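Subject: Re: [sotden-users] Kivance stall fault never trips in sim

On 14 November 2025, Bai wrote:

> We ran the insertion task 100 times in Sotden. The gripper pushes down on the board enclosure and the arm never faults, even at force limits we know are too low. Is the limit being read at all?

It is read, but too late. The Kivance driver checks force every 190 ms in simulation and every 2 ms on the real arm. A short press can start and finish between two checks, so the fault is never raised.

Please don't carry those force settings over to hardware. We did that in January and cracked an enclosure – the arm stopped only when I hit the e-stop.

Until there is a fix, set the check interval by hand in the Pasard config and restart the driver. A reload is not enough.

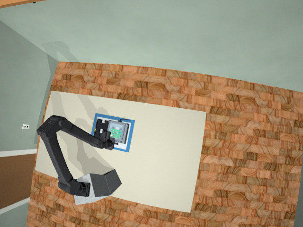
*Sebastião Barros, Pasard*

The black part is at the left side of the blue-bordered tray, over the enclosure. Log the force from this pose on and send me the file with your driver version.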